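Christos Margaritis has managed the shared lounge on the second floor of the Komwood building for eight years. The lounge serves 462 employees of the firms that rent space there, and its tables are seldom free between noon and two. In October the building adopted a new set of rules for the room, most of them drafted by Margaritis. He agreed to discuss them at one of the tables in question.

The chief difficulty, he explained, was never dirt. "The floors are cleaned every night, and the contractor does good work," he said. "What we had was accumulation. A person sits down with a drink and a few small things, and when that person leaves, the drink and the small things stay. By four o'clock you have a table that looks occupied and is not."

Under the earlier arrangement, cleaning staff were not permitted to move personal items. Margaritis considers that rule to have been well intended. In practice it meant that a mug could remain in one place for 5 days while employees ate lunch standing at the window ledge. Complaints were sent to Bakalis, the company that handles the tenant desk, and were forwarded to him in batches.

The new rules divide whatever is found on a table into two groups. Drinkware and open food go to the pantry at the end of the day, where mugs are washed and placed on an open shelf. Everything else is put into a shallow tray marked with the table number and kept at the desk for two weeks.

"People were worried about the trays," Margaritis said. "They thought we would be throwing away their papers. We do not throw away papers. We do not read them either."

Bottled drinks required a separate decision. Fullen, which occupies most of the upper floor, asked that unopened bottles be returned to the tenant refrigerator, and the request was granted. Opened bottles are emptied and recycled the same evening.

Margaritis regards the tabletop itself as the best argument for the policy. The light wood was selected when the lounge was refitted, and he would like more of it to be seen. A brown mug with a white interior, a small blue-and-white box and a printed white card can take up one side of a table by themselves, he observed, before anyone has put down a bottle with a yellow-green label. "None of it is rubbish," he said. "Each thing has an owner, and the owner is probably in a meeting."
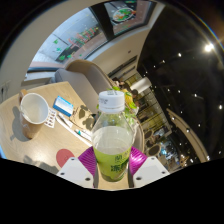
Asked whether the rules would be extended to the smaller room beside the elevators, he said that the matter was under review with Vendomon, the furniture supplier, as the tables there have drawers and the trays may not be needed. A decision is expected after the new chairs have been delivered.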